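Left Behind: What a Lost Property Shelf Knows About Your Guests
Speaker notes, version given 08/07/2024

Slide 1, title

Wait for the door to close. Say good morning even if it's five to twelve.

I run lost property for Trekside, a chain of hostels for people who own very good boots and no alarm clock. My title is Guest Continuity Lead. My mother thinks it's a hospital job and I have stopped correcting her.

Quick show of hands: who has left a charger in a hotel this year? Keep them up if you asked for it back. (Pause. Most hands go down. If they don't, this is an unusually organized crowd, so skip to slide 3.)

Slide 2, the big number

Last season we logged 3,487 items. We got 1,475 of them back to the people who'd left them. When I first showed our management this slide they congratulated me, which tells you what they'd been expecting.

The rest sat on shelves. Everything gets kept for up to 144 days, a period chosen by someone who left before I arrived and did not write down why. I've asked legal. Legal asked me where I'd heard it.

Slide 3, what people leave

Go slowly here, people like this part.

Chargers first, always. Then single socks, water bottles, towels, and books abandoned at page 40. One complete set of bagpipes, claimed within the hour by a man who did not seem embarrassed and should have been. A wedding cake topper. A ladder. We are a hostel. You'd have to walk a ladder past reception to get it in.

The value of a thing has very little to do with whether anyone calls about it. People will write off Sonik headphones that cost more than the room. They'll say "oh, keep them," and we can't, there's a form. Then the same week someone calls four times from an airport about a scarf with a hole in it.

Slide 4, soft toys

This is the category that changed how we work, so don't rush it.

We used to file soft toys under Miscellaneous, between umbrellas and the ladder. The logic was that they were cheap and bulky. Then we looked at call times. Parents phone late, after trying to get a child to sleep with a substitute, and they are very polite in the way people are when they haven't got anything left. They don't know the brand. They know its name, and they tell you its name as if that will help you find it.
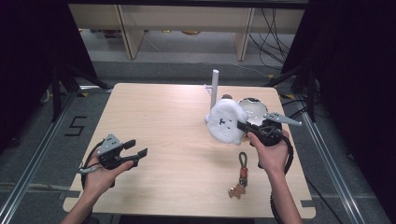 Soft toy, white, fluffy, small black eyes.

Look at how little the caption gives you to work with. Now imagine reading it down the phone to someone who says "yes, but does he look kind?" Our old log entry would have been "toy, white." We had a whole page of "toy, white." One reception desk had helpfully added "medium."

So the rule now is that soft toys get a photo, a face description and the room number before anything else on the cart is touched. Eyes, mouth, ears if any, repairs if any. Repairs are gold. Anyone can own a rabbit, but only one family has a rabbit with a green darn on its left foot.

Do NOT wash them. We washed one once. It came back lovely and the child refused to have it in the house.

Slide 5, the tools

Keep this short, someone from procurement is usually in the room.

We bought Skotance, a logging system that promised to match lost items to guests automatically. It does. It matched a snorkel to a retired couple on a walking tour, and it did so with great confidence. We use it for storage and search, where it's fine, and let a person do the matching.

The labels come off a Yazıcı printer at each desk. Good printer. It jams when you say so out loud. Before that we used masking tape and a pen, and I will say for masking tape that it never needed a firmware update in August, with a line out the door and a coach party wanting breakfast.

(If anyone asks about cost: smile, offer to talk at lunch, go to a different lunch.)

Slide 6, the call script

We cut the script to 2 questions. Where did you last have it, and how would you know it was yours?

The old one had a page of them, including "estimated replacement value," which we were asking people about a scarf with a hole in it. The second question does nearly all the work. People light up. You'll get a minute and a half on a hat. Let them talk, write down the odd details, and don't interrupt to ask for the booking reference. You can find the booking reference yourself. You have a computer.

Train the night desk first. Day staff are better rested and will pick it up from them.

Slide 7, postage

Nobody loves this slide. We pay postage on anything under shoebox size. Finance objected until we showed them that arguing about postage by email took longer than walking to the post office. They still object, with less paperwork.

Over shoebox size, the guest pays. The ladder was collected in person.

Slide 8, what I'd try on your own shelf

Go back and pick up one item that's been there longest. Read its label. If the label wouldn't let its owner recognize it over the phone, rewrite it, then do the next one. Budget an afternoon and bring a snack.

Also check the back of the shelf. Ours had a hot water bottle with a staff name tag on it.

Questions

Likely ones: passports (consulate, same day, signed for), teeth (yes, more than you'd hope), whether we ever found out about the ladder (no).

Take my own charger out of the wall before leaving the stage.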